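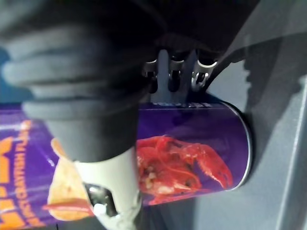 FOR IMMEDIATE RELEASE

Flunside Rabbit Rescue to Open Second Adoption Site in Jadmont

JADMONT, 25 October 2022 – Flunside Rabbit Rescue will open a second adoption site on Workthorpe Road in Jadmont in December. The site will house rabbits that have been spayed or neutered and are ready for permanent homes. Intake and medical care will stay at the rescue's original building in Flunside.

The rescue placed 633 rabbits in the past fiscal year, its highest total to date. Most came from owners who could no longer keep them, and the rest were transferred from county shelters or found outdoors.

"We have had rabbits who were ready to leave in the spring and were still in a back room in August," said Anum Rizvi, executive director. "People in Jadmont told us the drive was too long to make twice, and we ask adopters to visit twice."

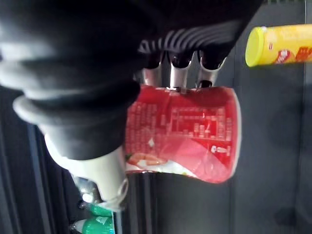
The two-visit rule will remain in place at both sites. On the first visit, adopters meet the rabbits and go over housing, diet and vet costs with a counselor. On the second, anyone who already has a rabbit brings it along for a supervised introduction. Bonded pairs are adopted out together only.

The Jadmont site has 800 square feet of floor space, with exercise pens in place of stacked cages. It will be open 6 days a week and closed on Mondays. Adoption hours are noon to 7 p.m.

Crescencio Chávez, who has managed adoptions in Flunside, will run the new site. Dr. Ingeborg Hämmerli of Villaseñor Animal Clinic will continue as the rescue's veterinarian and will hold nail trim and health check hours in Jadmont on alternate Saturdays.

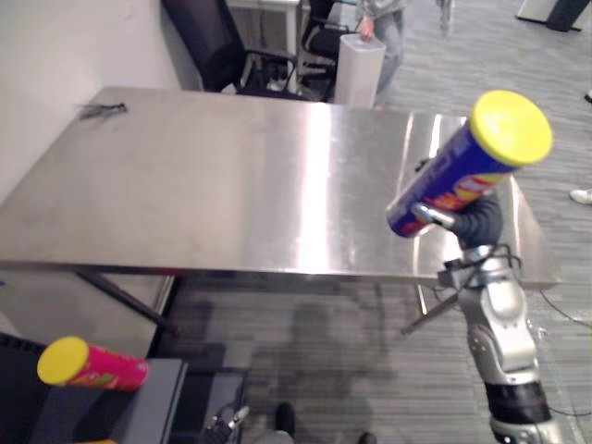
Adopters must be 21 or older and must keep rabbits indoors. Renters need written permission from their landlord. The adoption fee covers surgery, a microchip and a first bag of hay. Applications from Jadmont residents are being accepted now, and approved applicants will be called in the order they applied.

The rescue is also looking for foster homes for rabbits recovering from surgery. Foster periods usually last two weeks. Food, litter and a pen are provided.

"A spare bathroom is plenty of room for a rabbit that's resting," Chávez said. 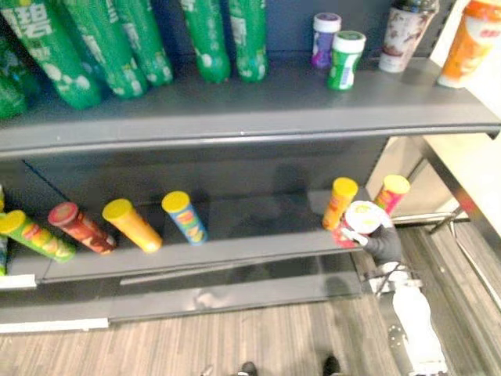 Green soda bottles on the upper shelf, with a snack canister at the shelf below.

Media contact: Jericho Mercado, Flunside Rabbit Rescue
Foster applications: Uwe Gerlach, foster coordinator, at the Flunside office

###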